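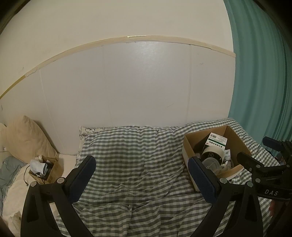
Reading time: 3 minutes

PRESS RELEASE
1st August

Murkgate laboratory publishes results on teaching robots to sort household items from hand-held gripper recordings

The robotics laboratory Lekia, based at Murkgate, today publishes the results of its study Minora. The study asks a simple question: can a robot learn to sort small objects in a home if the training material was recorded only by people, with grippers held in the hand, and never by the robot itself?

For the study, 2807 recordings were made in ordinary homes. The persons who recorded them worked at beds, sofas, kitchen tables and shelves, and they were asked not to tidy up before. A typical work place is a bed with a rumpled checked sheet and open cardboard boxes on it. In one box there can be a medicine carton, a roll of tape and a small bottle with a green label, with other small items in between. Such a mixture is difficult for a robot. The surface under the box is soft, the items have very different shapes, and many of them are partly covered by others.

After a first check, 743 recordings were put aside, mainly for the reason that the position of the gripper could not be calculated with enough precision for the whole length. The remaining recordings were used to train one single control model. This model was then moved to a robot arm with the same kind of fingers, in a test room which did not appear in the training material.

In the test room the arm had to take a named item out of an open box and put it down next to the box. It succeeded in 82 per cent of 758 attempts. The laboratory counted an attempt as a success only if the item was released without falling and the box was still standing upright at the end.

The errors are also described in the report. Most of them happened with transparent containers and with soft things such as crumpled cloths, where the model often closed the fingers too early. A second group of errors came from the boxes themselves. When a flap leaned outward, the arm sometimes touched it on the way in and pushed the box away over the sheet. The team has tried to correct this with a slower approach from above, but the improvement was small and it is not included in the published figure.

An important part of the method is the way in which the recordings were divided. Earlier work of the laboratory used one long recording for each task. In Minora every recording was cut at the moments when the fingers open or close, and the model learned each part separately. According to the report, this made the training shorter and it became easier to find out at which step an attempt had failed.

The laboratory wishes to point out that the results are valid for picking and placing of single items. Folding textiles, opening bottles and handling of liquids were not tested. Also the sorting of medicines by content was not a subject of the study, and the model does not read labels.

The report, the list of test items and the instructions for the test room can be requested from the laboratory free of charge. A second series of tests, with two grippers working at the same time, is in preparation at Murkgate.

Related items
- Lekia opens second test room at Murkgate
- Urbonaitė Lecture: registration closes at the end of August
- Minora: questions and answers for participating households
- How we check the position data of a hand-held gripper

Contact: Lekia Press Office, Murkgate | © Lekia. All rights reserved. | Back to top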